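Mercy Nyanda had washed cups for a living for 29 years before anyone asked her to judge a machine at it, and she took her coat off slowly so they would know what they were getting.

"It doesn't wash," said Danjuma Dauda. "Not yet. It puts away."

"Puts away," said Mercy.

"Cups on the rack, bowl to one side. That's the whole job today."

He was a pleasant young man and he had brought biscuits. The firm was called Studus and it wanted to sell the arm to the canteen at Iltmont, where Mercy ran the back kitchen with two girls and a dishwasher that leaked. Somebody upstairs had read that each unit would save 1,632 hours. Mercy had asked whose hours, and over what, and had been sent here instead of getting an answer.

She pulled a stool up to the grey table. Ha-rang Chae, who did the typing, nodded at her and went back to her screen.

"Does it know they're cups?" Mercy asked.

"In a sense," said Danjuma.

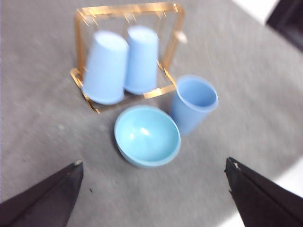 "In what sense?"

He thought about it, which she gave him credit for. "It knows where to take hold of them. And it knows the hooks are where they go."

"My nephew knows where the hooks are. He's never hung up a coat in his life."

Ha-rang laughed and tried to make it a cough.

The arm moved a little, and stopped, and moved again. Mercy found she was leaning with it, the way you lean in a car when someone else is braking. She wanted it to get on. At Iltmont the trays came back at five past one, all together, with gravy on them and forks inside the cups and once a set of teeth. There was no in a sense about it.

"What happens if one's chipped?" she said.

"Chipped?"

"You feel it with your thumb. Then it goes in the bin."

Danjuma wrote that down. He had a full page by now, in very small writing.

"These are plastic," he said.

"Ours aren't."

He wrote that down too. She took a biscuit and looked at the clock – she had told the girls she would be back for the trays.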